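デスクトップPC分解用ロボットセルの機器選定と予算の組み方

更新:2020年7月3日
担当:Brayan Ayala(Munshi 設備計画)

本稿は、使用済みデスクトップPCの部品取り外し工程を対象に、小規模セル1式の見積依頼から発注までの手順をまとめたものである。人員計画と建屋工事は扱わない。

対象作業は、側板を外した筐体の内部でグリッパを動かす工程とする。

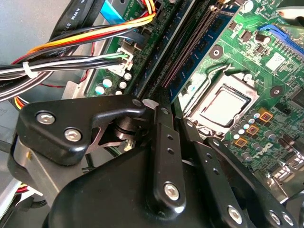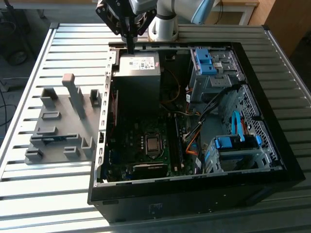
手順1 対象ワークを確定する
最初に決めるのはロボットではなくワークの範囲である。取り外す部品を列挙し、それぞれについて把持面の寸法、抜き方向、周囲の隙間を実測する。メモリモジュールは抜き方向が一定で条件を書きやすい。電源ユニットは質量が大きく、ケーブルの処理が前提になる。両者を同じハンドで扱うかどうかで、以降の見積が変わる。

手順2 アームの仕様を出す
可搬質量は「ワーク+グリッパ+手首カメラ+ケーブル」の合計で計算する。グリッパを含めずに機種を選ぶと、後で上位機種への変更が必要になる。リーチは筐体の最も遠い隅に、グリッパを下向きに入れた姿勢で確認する。カタログの最大リーチは使わない。

手順3 グリッパと指先を分けて見積もる
本体と指先は別の行にする。指先は消耗品として扱い、初回発注に予備3組を含める。指の厚みはスロット間の隙間から決める。リンク式の場合、開閉に伴って指先の高さが変わる機種があるため、ストローク全域の寸法図を取り寄せること。

手順4 架台と治具
アルミフレームの架台は、治具の位置を後から変更できる点で試作段階に向く。外したものを置く治具は3Dプリントで内製し、材料費と造形時間のみ計上する。形状の改訂は必ず発生するため、改訂2回分を最初から予算に入れておく。

手順5 カメラ
手首側と固定側を1台ずつ計上する。手首側は最短撮影距離、固定側は筐体全体が入る画角を条件に書く。照明は別項目とする。金属筐体は反射が強く、カメラの内蔵照明を前提にした見積は受けない。

手順6 見積の比較
当部署では Flivholm と Novine の2社に同じ仕様書を送り、次の項目で比較した。

・本体価格と付属品の範囲
・納期
・保守契約の年額
・ソフトウェアライセンスの更新条件
・現地立上げ費の有無

Flivholm の納期は16週、Novine は在庫品であった。単価は前者が低いが、立上げ費が別建てのため総額は逆転した。比較は必ず総額で行う。

手順7 予備費と発注順
予算全体を100とした場合、予備費は16を確保する。発注は納期の長いアームを先とし、グリッパ、カメラ、架台の順に続ける。治具は架台の図面が確定してから造形に回す。

受入試験の条件は発注書に記載する。試験用の筐体はこちらで用意し、型番を指定しておく。検収後の仕様変更は別見積となる。

次回改訂は10月を予定する。ケーブル切断用工具の選定は Pandska 案件の結果を反映して追記する。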